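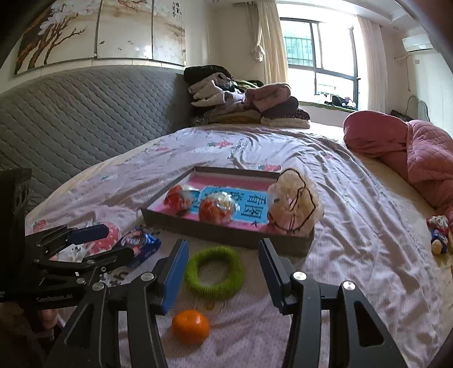 A green ring-shaped soft toy and a small mandarin orange on a floral sheet.

Visiting the Comedness Tide Mill with a large group: tickets, access and the upper floors

Posted 02/11/2018 in Historic Sites and Museums
Viewed 1,512 times - 2 people are following this question

Question

I am writing on behalf of a local history society that intends to visit the Tide Mill at Comedness in April. Our party will number 20, and several members have limited mobility. The information panel at the Stistivley ferry landing states that the mill may be entered by guided tour only, while the town brochure refers to free entry on the ground floor. We would be grateful for clarification on the following points.

Is advance booking required for a party of this size? Can the grinding floor and the sluice chamber be reached without using the stairs? Is the wheel set in motion for visitors, and if so, at what hours? We would also welcome advice on where a coach may be parked, as the lanes near the quay appear to be narrow.

Answer 1 - marked as accepted

Both sources are partly correct. The ground floor, which contains the ticket desk, the model of the harbor and the exhibition on the grain trade, is open without charge during regular hours. The grinding floor, the hoist loft and the sluice chamber may be entered only with a guide.

Parties of more than a dozen are required to book in advance and are divided into two tours, as the hoist loft has a strict limit on occupancy. While the first half of the group is upstairs, the second half is normally shown the miller's house across the yard. The two halves then change places. Please allow a full morning for this arrangement.

With regard to access, the ground floor and the yard are level. A ramp leads from the yard to the viewing gallery above the sluice chamber, from which the wheel, the gate and the main shaft can be seen clearly. The grinding floor is reached by a wooden staircase with a handrail on one side. The hoist loft is reached by a further flight of 81 steps in the adjoining stone tower, built when the mill also served as the harbor signal station. The steps are uneven and there is no elevator. Members who remain below may watch a film of the upper floors in the exhibition room, which has seating.

The wheel does not run to a fixed timetable. The mill pond fills on the rising tide behind a set of hinged gates, and the wheel can be turned only after the water outside has fallen far enough to leave it clear. The hours therefore move later from one day to the next. The ticket desk holds the tide table for the season and will suggest a suitable date on request. It is advisable to settle the date before the coach is hired.

Coaches may not enter the quay lanes. There is a signed parking area behind the Zundimeck granary, and the walk from there to the mill is flat but partly paved with cobbles. Passengers who cannot manage the distance may be set down at the chapel gate by prior agreement with the mill.

37 people found this helpful

Answer 2

I would add to the above that the millstones on display are not the original ones. The original pair was removed when the mill ceased grinding flour and was converted to crushing oak bark for the tanneries. One of the old stones is set into the pavement outside the Ciobanu bakery and is easily missed. The pointed arches on the seaward side are the oldest part of the building, whereas the upper story in brick was rebuilt after a fire. If your society is interested in the architecture, ask for the tour that begins outside - the standard one hardly mentions the exterior.

The tower is cold even in spring. Coats are recommended.

9 people found this helpful

Answer 3

We visited two years ago and there was no charge for anything. The café was closed. I do not know whether this has changed.

1 person found this helpful

Share this page (4) - Comments (2)

Contact the moderators - Terms of use - Copyright Historic Sites Help Community - Back to top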